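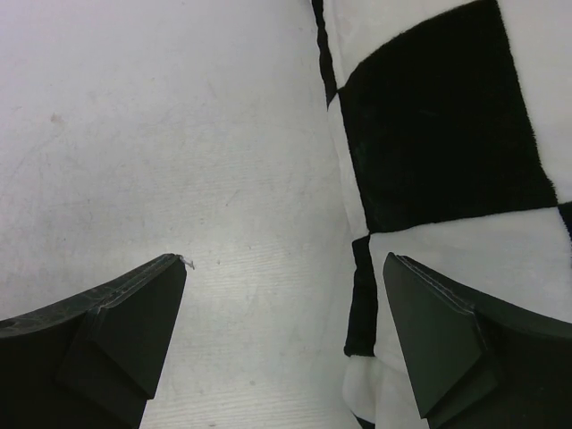
A rule that two operators read two different ways is only a suggestion, Bukola Danladi wrote to us after trying the first draft, and could we please fix the part on when to let go of the cloth before anybody else has to work from it?

We could, and we'd love your help! The Wutent Soft Goods Handling Guide is going into its second round, and we are looking for 36 people to test it at the Narnico lab in Jolville this June.

What the guide is

Wutent is a short set of working rules for people who run robot arms on blankets, towels, clothes and other things that don't keep their shape. Plenty of good safety writing exists for arms that move boxes and metal parts. Much less of it helps you when the thing in the gripper stretches, sags, catches on a table edge or hides the other half of itself underneath. Operators have been working this out bench by bench and passing it on by word of mouth, and a lot of what they know is really good (some of it is also flatly contradictory, which made for a lively first meeting).

The first draft came out of our own session logs. We went through 2,194 sessions and marked every place where an operator stopped, slowed down or started over, then tried to write down what a careful person would want settled in advance. It runs to five parts: preparing the surface, checking the fingertips, first contact with the fabric, pulling and lifting, and stopping. The fifth part is the longest and has the most red ink on it.

What you would do

You'll come in for two half-day visits. On the first one you read the draft at your own pace, then run a set of fabric tasks with it next to you — spreading a blanket, turning back a corner, bringing two edges together, clearing the table at the end. A session lead sits with you and notes where you reach for the guide and where you give up on it. Nobody is grading your folding. 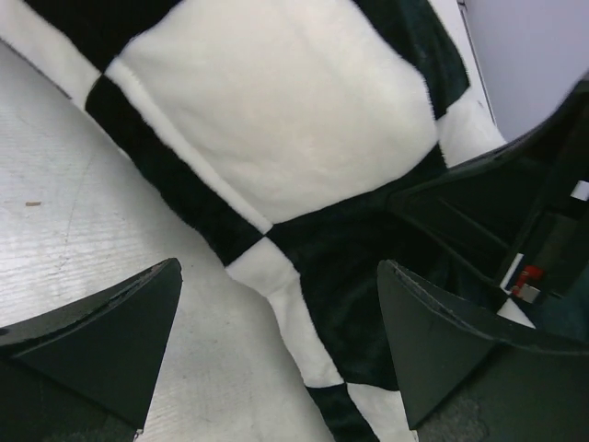
On the second visit you work from a revised version, and this time you're paired with another participant. One of you operates while the other follows the same rule on paper and calls out "stop" at the point where the text says to. If the two of you part ways, we want to know which sentence did it. These paired runs were by far the most useful thing we did last time, and people stayed late to argue about them over coffee.

Between visits there is a short written task, an hour or so at home, commenting on the wording. Blunt comments are very welcome. Delia Maldonado crossed out an entire page of round one and wrote "when would I have time to read this?" in the margin. That page is now two lines long and much better for it.

Questions we haven't settled

- How often should fingertips be looked over for stray fibers when the fabric has a pile? The draft says before every session. Some operators want it before every grasp, which would slow the work a great deal.
- How hard may an arm pull on a seam before the operator has to release? We have a number for plain cotton and no agreement at all on plush.
- When fabric covers part of the work area, who decides that it's safe to close the gripper, and on what view?
- Should the rules be the same for a person steering the arm by hand and for an arm running a learned policy with a person watching?
- What belongs in the log after a stop? The current form has too many boxes and people skip them.

Who can apply

We want a mix. Around the table last round were operators, a laundry supervisor, a physical therapist and a couple of students, and the guide got better every time somebody from outside robotics asked what a word meant. You should be 18 or older, comfortable reading English, and able to sit or stand at a bench for up to two hours with breaks. Prior time on an arm is useful for half the places and not needed for the other half, so please say on the form which group you fall in. Training is included in the first visit.

If you have an allergy to dust or synthetic fibers, mention it when you apply and we'll talk through which materials you'd be handling.

What you get

Each participant is paid $800 for the two visits and the home task. You'll be named in the published guide if you would like to be, and you keep the right to say you disagree with it — round one had a page of signed objections at the back, and we plan to do that again. Travel within the county is covered. Lunch is from Radulović across the street and is very good. 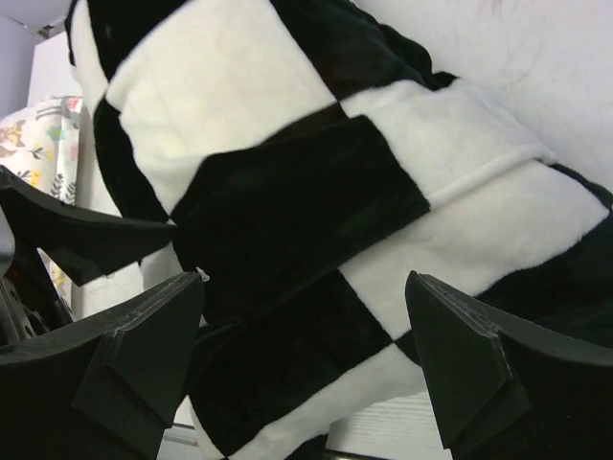

Ground rules for sessions

Everyone in the room can call a stop, at any time, without giving a reason. The operator keeps a hand by the stop button whenever the arm is powered. Loose sleeves, lanyards and scarves come off before you go to the bench. Hands stay out of the work area until the session lead says the arm is held. Sessions are recorded for the study, and you can ask for yours to be deleted up to the point when the guide is published.

How to apply

Pick up a form at the front desk or ask us to send you one. It's a single page. Tell us what kind of work you do, any time you've spent with robots, and one rule from any workplace that you thought was badly written. We read that last answer first! Ignacio Carrasco is organizing the sessions and will reply to everyone, including people we can't fit in this time. Questions about the draft itself go to Patricio Barrientos.

Morning visits start at 9:00 a.m. and afternoon visits at 1:30 p.m. Let us know if only one of those works for you.

Shared 36 times | 4 comments

Related
Wutent round one: the signed objections
Session lead wanted, part time, Jolville
Writing a stop rule people can follow, by Bram Nijs
Bench checklist for fabric work (draft)

Contact | © Narnico, Jolville | Back to top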